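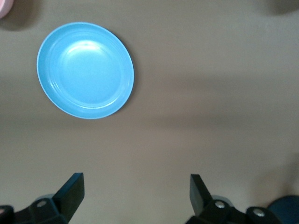

Week 7 notes: glazes, and why your blue won't match mine

Hi all. I'm typing these up the same evening because half of you were still washing buckets when I got to the good part, and the other half were asking me about the kiln. So this is the talk as I gave it, plus a few bits I forgot.

A glaze is glass that sticks to a pot. It needs silica to make the glass, a flux to get the silica to melt at a temperature we can reach, and alumina to keep the whole thing from sliding off onto my shelves. Please think of my shelves! If a recipe looks runny on the test tile, it will be a lot runnier on a tall vase, and we talked about leaving the bottom quarter inch bare. I'd go wider with the Vilthorpe white, which moves more than you expect.

Color

Cobalt first, as it's the one everybody wants. It's strong stuff. Half a percent in a clear base gives you a perfectly good blue, and by two percent you're at navy and wasting money. Copper can go green or turquoise depending on the base (and red, if you starve the kiln of air, but we're firing electric so forget it for now). Iron does honey, brown, nearly black. Someone asked about mixing cobalt with a little rutile. Yes, do it, on a tile, and write down what you did.

The clay underneath matters too. The same bucket of blue over the Plulside porcelain and over the brown stoneware looks like two different glazes. Iron in the clay dulls everything a bit. If you want a soft, pale blue, start with a white body or put white slip on first.

Shiny or matte

Slow cooling lets little crystals grow, and those can turn a surface matte. Quick cooling tends to keep it shiny. There's a second kind of matte that is really just underfired glaze, and it feels dry and scratches easily. Don't eat off it. My rough check at home is a slice of lemon left on the tile overnight: if the color has changed by morning, that glaze stays on the outside of things. It isn't a lab test, and for anything you plan to sell you want a proper leach test.

Food and rims

Glaze thins out on a sharp edge, so rims often come out lighter. I like that, and I round mine over with a damp sponge so it thins evenly. If you hate it, a second quick dip on the rim only will help.

For next time

Bring 3 test tiles, bisque fired, with a hole for hanging. Scratch your initials on the back before they dry, not with pencil after, pencil burns off. The base recipe is sheet 13 in the Ezeani binder on the shelf by the sink. Weigh everything twice. Masks on while the powder is dry, and wipe tables with a wet sponge, no sweeping.

The door code for open studio is still 1342. Flenisik clay order goes in at noon, so put your name on the list if you want a bag.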